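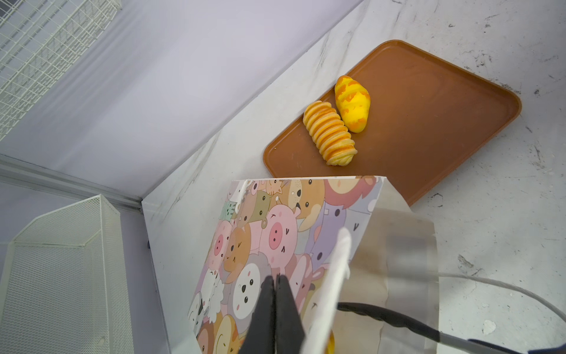 How to Set Up a Pretend Bakery (and Pack Every Order)
By Jade Dufour

My niece will play bakery until somebody makes her stop, so I've had plenty of practice at this one! You need toy breads, a tray with a rim and a few paper gift bags. I save mine from birthdays – cartoon animal faces are a big hit at our place, but plain ones are fine too, and then the kids can draw their own shop name on. Ours is called Belmonte.

Start with the bags. Open each one all the way, push the bottom flat and fold the handles down to the outside. Little hands get tangled in rope handles like you wouldn't believe. 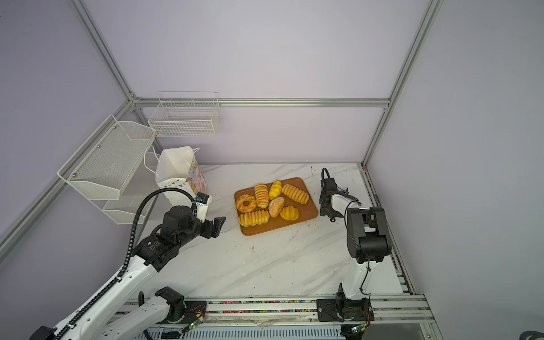 Filling the tray is the fun part, and I like to mix it up so there's something to talk about when a customer comes in. Put the long loaves in first, at whatever angle they fit, then tuck the small stuff around them. A twisted ring doughnut sits nicely at one end, and a scalloped shell bun can go in a corner. Don't fuss over rows, a bakery tray looks better a bit jumbled.

Now take an order. Keep it to 2 breads for the first few rounds, then let the orders get longer. The baker says each bread out loud as it goes in the bag (long ones first, standing up against the side), folds the top over once and hands it across. We charge 54 cents for everything, even the doughnuts.

When the tray's bare, the customers bring it all back and somebody else gets to be the baker.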